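Can It Pour Me a Drink Yet? Speaker notes, second draft

Velimir Kadrić, Jukora meetup, 20 minutes plus questions

SLIDE 1: Title
Say hello, thank the hosts, check the clip-on mic. Ask for a show of hands: who here has a robot vacuum? Keep your hand up if you have ever had to rescue it from under the couch. (Wait for the laugh. If there isn't one, move on fast.)

Then the question for the evening. Can a machine do the boring jobs yet? I mean the kitchen, the bar, the packing bench, all the stuff we do with our hands while thinking about something else. My answer is "some of them, on a good day," and I think that's wonderful, because when I started in this field it was "no."

SLIDE 2: What I count as a chore
A chore has a mess at the start and a person waiting at the end. Folding one towel that somebody laid flat on a table is a nice demo. Emptying the dryer is a chore. Same with the shop floor: moving identical boxes is solved and has been for ages. Reaching into a bin of mixed parts, finding the right bracket and turning it the right way up, that's where it gets fun.

Don't get stuck on definitions. Last time I lost five minutes to a man who wanted to talk about dishwashers. (He had a point, though. A dishwasher is a robot that gave up on having arms, and it's great.)

SLIDE 3: The Trisen trial
Tell the story of the parts bench. We gave the machine 211 pick-and-place jobs over one shift in February, ordinary ones straight off the work list. It finished most of them without help. Nine needed a person to step in, and I have watched the video of those nine more often than I'd like to admit.

Go through two of them:
- The thin washer lying flat. It pushed the thing all over the tray like a kid with a pea.
- The bag with a bit of air in it. Perfect grip, then the bag rolled, and the arm carried on very calmly with nothing in its fingers.

Stress this: same bench, same lights, same people nearby who knew what to do. Put it in a different building and I'd expect the numbers to drop. Somebody always asks, so say it first.

SLIDE 4: Homes are harder
Your kitchen was laid out by you, and then your family moved everything. Drawers stick. The cat sits on the job. At Kneževič's test apartment we have 21 household tasks on the wall, and the ones people guess will be easy (wiping a counter!) are often the ones we're still fighting with. How hard do you press? When is it clean? I'd love to hear from anyone who has a good answer.

Drink some water here.

SLIDE 5: Glass
My favorite slide, so slow down. A drinking glass is a nasty object for a machine. Depth cameras look straight through it, it's smooth, and it breaks if you're rude to it. Point out the grip: two black-tipped fingers over the top, thumb underneath, glass held on its side. You'd do much the same without thinking. Then the tap, with that red handle and a shiny steel tray full of reflections, and a second hand waiting at the front of it.

Ask the room to list what has to go right from here to a full beer. Tilt, placement under the spout, how far to pull the handle, when to stop. Let them shout things out. Foam usually comes up, and foam deserves its own talk!

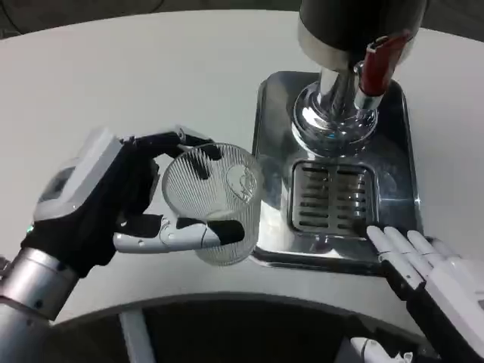

SLIDE 6: So, yet?
My scorecard, and I'm happy to be argued with:
- Sorting and kitting at a known bench: yes, with a person in earshot.
- Loading a rack with cups you've shown it before: getting there.
- Laundry from basket to shelf: slow, but I've seen it done and I grinned all the way home.
- Cooking dinner in a strange kitchen: no.

Mention the Drodell gripper pads if there's time. They wear out faster than we hoped, and changing them is a chore in itself.

SLIDE 7: Questions
Repeat each question into the mic. If the jobs question comes up, give it a proper answer and don't hurry. If it's quiet, ask which chore they'd hand over first, and write the answers on the board. Leave the contact slide up while people get their coats.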